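# Removing tea rings and drink marks from a pale wooden tabletop

Applies to desks and tables with a light, smooth finish. Allow 40 minutes of working time, plus drying.

## What you need

- 2 lint-free cotton cloths
- Washing-up liquid, a few drops in 700 ml of lukewarm water
- White spirit
- Clarnuvwood surface wax, neutral
- A coaster, for afterwards

## 1. Find the marks

Look at the spot where mugs are usually put down. On most desks it is near the middle, within easy reach of the front edge. Stand at the long side and look down first, then crouch and look across the surface towards a window. Pale finishes hide faint rings from above. Lift each mug and check its foot: an unglazed rim holds liquid and can scratch if it is dragged.
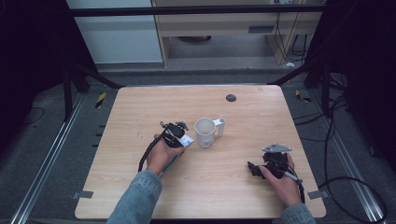
*Photo: Flostetti workshop notes*

A white mug on a light top shows the usual arrangement. If the table has a cable port, as this one seems to towards one corner, cover it with low-tack tape before any liquid is used. Water that gets into the hole reaches the cut edge of the board, where there may be no finish at all. Unplug anything mains-powered and move cables off the area to be cleaned.

## 2. Wash

1. Dip one cloth in the soapy water and wring it until it no longer drips.
2. Wipe along the grain in straight passes. Do not scrub in circles.
3. Dry at once with the second cloth.
4. Wait 21 minutes, then look again from a low angle.

A brown ring is normally residue on top of the finish and often goes at this stage. A white ring is moisture held in the finish and needs step 3. A black ring has reached the wood — stop here, as it will need sanding.

## 3. Treat what is left

Test the white spirit on the underside first. If the finish stays hard and the colour does not change, dampen a clean corner of cloth and rub the ring lightly, always with the grain. Wipe off, leave overnight with a window open, and repeat once if needed. Keep white spirit away from flames, and dry used cloths flat outdoors.

## 4. Read the grain before waxing

Wax shows streaks where it has been rubbed across the figure. On a board with curved grain, follow the general run of the lines and ignore the tighter bends. 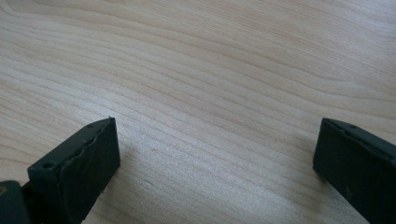

Chauhan writes that a second coat made the rings come back more easily on an oak desk, and that one thin coat, buffed after an hour, has lasted since August. One coat is therefore the amount given below.

## 5. Wax

1. Put a small amount on a dry cloth and spread it thinly.
2. Leave it for an hour.
3. Buff with a clean cloth until there is no drag.
4. Take the tape off the cable port.

Keep mugs off the surface until the next day. The Dokness cork coaster sold with the wax is flat-bottomed and can be used straight away — other types should be checked for rubber feet, which may mark fresh wax.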